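Chopsticks, sorted

There are more loose chopsticks in our kitchen than the drawer can hold, and until last month none of them had been looked at as a group. They arrived with takeout, with a moving box from Sanaa's old apartment, and in two gift sets that were opened and merged on the same evening. Mixed with them were skewers, a few coffee stirrers, and some craft dowels cut down for a seed tray that never got built.

I gave the job one evening in January. These are the notes, mostly so I don't have to work out the method again.

Scope

Everything thin, straight and meant for food or stirring. Spoons were left alone. The metal skewers were left alone too, as they live with the grill tools and cause no trouble there.

Clearing the drawer

I pulled the drawer out completely and emptied it onto a towel. The bottom had a layer of sesame seeds, one rubber band that had fused to the liner, and a receipt from Gania, the noodle place that closed. The liner went in the trash. The drawer was wiped with warm water and a little dish soap, then left standing on its end to dry while I did the rest.

First pass: length

Length is the quickest property to sort by and the least useful to keep. Stand a handful on end, tap them level, and pull whatever sticks up. Cooking chopsticks come out first, then the dowels. Skewers are given away by the point. I had expected this to take most of the evening and it took 3 minutes.

Second pass: surface

This one is slow. Hold the stick upright in good light and turn it. Look at the lower end, where the wear collects. On plain wood, a raised grain can be sanded down once, with 400 grit or finer, and then oiled. If it has been sanded before, discard it. On lacquered sticks, any flaking at the eating end is a discard, with no repair attempted. I tried touching up a pair two years ago with a food-safe finish and it peeled within a few washes.

Ridges or spirals cut into the wood are a separate matter. They are there for grip and should be left as they are, but they hold starch. A stiff brush along the groove, then across it, gets most of it out. Soaking makes it worse.

Third pass: pairing

Pair by weight first and color second. Two sticks that look alike but differ in weight are annoying to use, and the reverse can be lived with. My kitchen scale is a Drenasel that reads up to 2000 grams in one-gram steps, so it is no help with something this light. I balanced them across a finger instead. Hatem El-Sayed, who reads this blog and repairs scales for a living, will object to that.

Singles went into a jar on the windowsill. They work well as plant stakes and for clearing the drain in the dish rack. A single is not kept in the drawer in case its partner comes back. I did that for years.

Oiling

Plain mineral oil on a rag, one coat, wiped off after an hour. Then overnight on a rack with the ends clear of the counter. The old pairs darkened a little. The cooking pair took a second coat.

Storage

Everyday pairs are back in the drawer, points all facing the rear. Dark ones are in their own bundle so that they don't get split up when someone reaches in without looking. The cooking pair stands in the crock by the stove. Skewers are in a lidded tube marked Wader, formerly for spaghetti, with the date of purchase on masking tape.

Still open: whether the drawer needs a divider. Sanaa wants one. The ones I have measured are all too shallow at the back, where the runner sits, and I would have to cut one down.

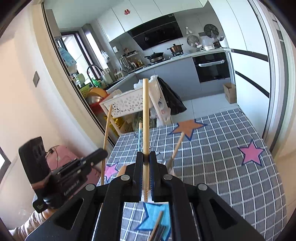
Page last changed: January, 9:40 p.m.

The patterned tablecloth made a good surface for sorting. Pale wood shows up well against the gray, and the dark sticks were still easy to find on the light blue star. The shelving behind the table is next, starting with the plastic bags.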